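Open day at the Aslow mill, Wemumwood

22 September 2024

The Aslow knitting mill opens to the public once a year, and this was the first time I'd managed to get there. Wemumwood is a long drive from our place, the last part on gravel, so I left before breakfast and bought a pie at the servo on Skomo Road.

Parking is in the paddock opposite. Entry was $5, paid in cash at a trestle table, and tours left whenever enough people had gathered at the roller door. Mine was led by Catinca Buzatu, who runs the finishing room and has worked on most of the machines in the building.

We started in the yarn store. Cones are kept on steel racking by dye lot, and the lots are never mixed within one garment, even when the shades look the same under the shed lights. The store holds 900 cones when it's full. It was well short of that on the day, as the next delivery wasn't due until the following week.

The knitting floor is the loud part. Earplugs were handed out and you do need them. Two flat-bed machines were running, both making front panels for school jumpers. The older ones along the back wall are used for collars and trims, and one of those was stopped with its cover off while a mechanic changed needles. Catinca explained how a single bent needle leaves a ladder up the whole panel. She passed around a spoiled one so we could see it.

Linking was my favourite section. The panels are joined on a round dial with points, each loop placed on its own point by hand. A new linker takes months to get up to speed. The woman doing it kept working while she answered questions, and she didn't look down much.

After that came washing and pressing. The mill washes everything before it leaves, which softens the knit and takes out the spinning oil. Shrinkage is checked against a card for each style. There was a fair bit of steam in there and some of the kids went back outside.

The seconds shop is in the old office at the front. Prices were good, with most jumpers under $100, and the line went out the door by eleven. I bought a dark green one with a ruffled collar and a pair of socks. The advice at the counter was to keep knits off hangers and lay them out flat, so the jumper has been on the bed at home. Dark colours show the lint, I've found.
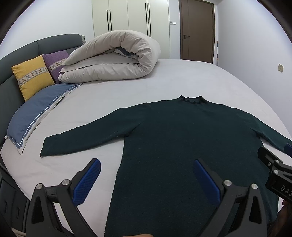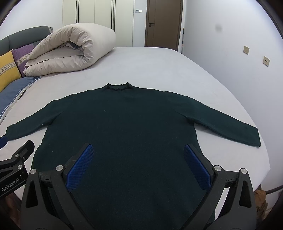

The green jumper from the seconds shop, laid out on the bed.

Lunch was a sausage in bread from the footy club, eaten on the loading dock. There was also a small display of old pattern books and wage ledgers in the tearoom, which I nearly missed as the sign had blown over. One ledger from a June early in the mill's life lists 405 pairs of socks sent to a shop in Mathew Street. The tearoom closes at two, an hour before the rest of the site, so go there first if you're interested in that sort of thing. The toilets are behind the dye shed.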